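Arm on the returns bench - what happens to the sorters?
2 min read

skullwood_z
Started in July at Hikholm returns. They want the arm picking mixed stuff off the table, phones, bowls, odd ornaments. Testing it in sim first.
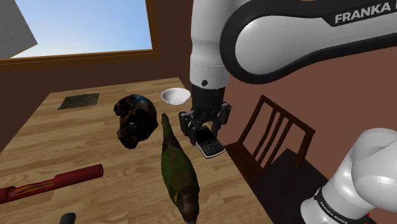 18 of us on that bench now. Manager says no one goes, we "move to exceptions". Anyone been thru this?

mnguni_s
Yep, Pillay. Exceptions = every item the arm gives up on, all shift. Harder work, same pay. Ask about the rate NOW.

Zodwa Adams
Disagree. My wrists were shot from 2000 picks a shift. Exceptions is slower and you get to think a bit

mnguni_s
Slower til they set a target. Ours was 225 by the second month.

xolani_n
does the sim even count tho? Real returns come in bags, taped up, half broken

skullwood_z
Asked that. "Later phase" - no date

Zodwa Adams
Then get on the training list before it lands. Two from our bench did the operator course, both on days now.

mnguni_s
Two out of how many

Zodwa Adams
fair. Still go

skullwood_z
Ok putting my name down, and asking abuot the rate in writing. Will post what they say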